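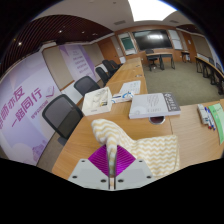

dhwoo: For me the frame drop is in the recorder, the SLAM is fine. Edivaldo, please check the timestamps before you change any parameter in the tracker.

edivaldo_r
I did check them. Gripper width and video are both written by Wirko, and in episode 13 the offset jumps after frame 2053. Before this frame the trajectory is smooth. After it, the pose goes through the table. I think the tracker loses its map when the cloth covers a big part of the view.

dhwoo
If the offset jumps, then it is not the cloth. The cloth does not change a clock.

marlene.m
I don't fully agree with Dae-han. I had both problems in the same episode in March. The striped cloth is bad for feature matching, the zigzag repeats and the matcher takes the wrong corner. You can mask the cloth and use only the points on the walls and the table. In my case it repaired 5 episodes, but 2 stayed broken.

edivaldo_r
Do you mask by hand or with the segmentation?

marlene.m
With the segmentation, every frame. It is slow. The fixed mask for the gripper plates stays on too.

w_frota
Which version of Wirko do you have? The old one writes the time when the frame is saved, so if the disk is busy the time is wrong. Set stamp_source to sensor and record again.

edivaldo_r
It was set to "host". I will record again with "sensor" and the mask off, so I change only one thing.

dhwoo
Good. Please post the offset plot also if it is flat.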